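Home | Courses | Handouts | Contact

Household Skills 2: Bedrooms
Handout 11: Clearing and Resetting a Bed
Qistina Halim, 06/03/2018
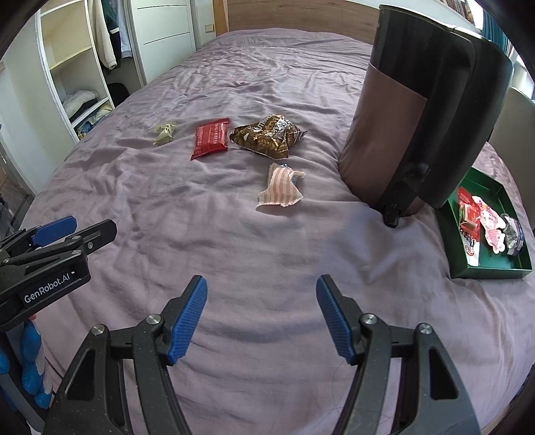
Last session covered floors and the space under furniture. This one stays on the bed. A bed is the largest flat surface in most bedrooms, so things get put down on it and stay there. Food wrappers are the most common, followed by clothes, chargers, cups and toys. We will treat wrappers as the main case and deal with the others more briefly.

1. Before you start

Bring one bag for trash and one empty basket for everything that belongs in another room. Put both on the floor at the foot of the bed. Do not put the bag on the bed. People do this to save bending, then it tips over.

Open the curtains or turn on the main light. Small torn corners of plastic are hard to see on a creased cover.

2. Order of work

Take anything that could hold liquid off first. This means cups, bottles, jugs, flasks and any other upright container. A soft surface gives way under weight, and a tall container on a duvet will lean even when it was set down straight. Lift it by the handle if it has one, keep it level, and put it on a hard surface. Check whether it is empty only after it is off the bed.

Next, the wrappers. Start at the pillow end and work toward your own feet. Pick up each piece separately. It is tempting to sweep them together with your forearm, but crumbs come along and get rubbed into the fabric.

Toys and cushions go last, into the basket or onto a chair. Look underneath them for more wrappers.

3. Kinds of wrapper

Flat packages. A bar package that looks flat may still be sealed or have a piece left in it. Feel it before you throw it out. Sealed food goes back to the kitchen.

Chip bags. Many have a silvery lining and hold salt and broken chips in the bottom seam. Keep the torn end up while you carry it. Fold it over once before it goes in the bag.

Twisted or knotted wrappers. Leave them as they are. Untwisting them spreads whatever is inside.

Torn wrappers. When the edge is ragged, look for the missing strip. It is often within a hand's width, in a fold of the cover.

On recycling: Tirta asked in October whether any of this goes in the blue bin. Rules differ by town. Check your own collection leaflet and write the answer in the margin here.

4. The cover

Once the surface is clear, fold the duvet from both sides toward the middle so the crumbs collect in a trough. Carry it to a window or balcony and shake it twice. If you have neither, use a hand vacuum with the brush head on the bed itself.

Look for grease spots. Chip grease shows as a darker patch and is easier to feel than to see on medium colors. Put a little dish soap on it, leave it for 2 hours, then wash as the label says.

Spread the duvet again and pull it from the corners. Pulling from the middle of an edge leaves diagonal creases.

5. Practice task

Work in pairs at home or in the practice room. One person clears and the other writes down the order in which items left the bed. Then swap. Bring both lists to the next session. Lemlem Hailu will collect them and return them with comments.

If your list shows the container coming off after the wrappers, do the task again.

Reading: the section on soft furnishings in the course binder. Intan Kwok has the spare copy.

Last updated by P. Ngau, version 2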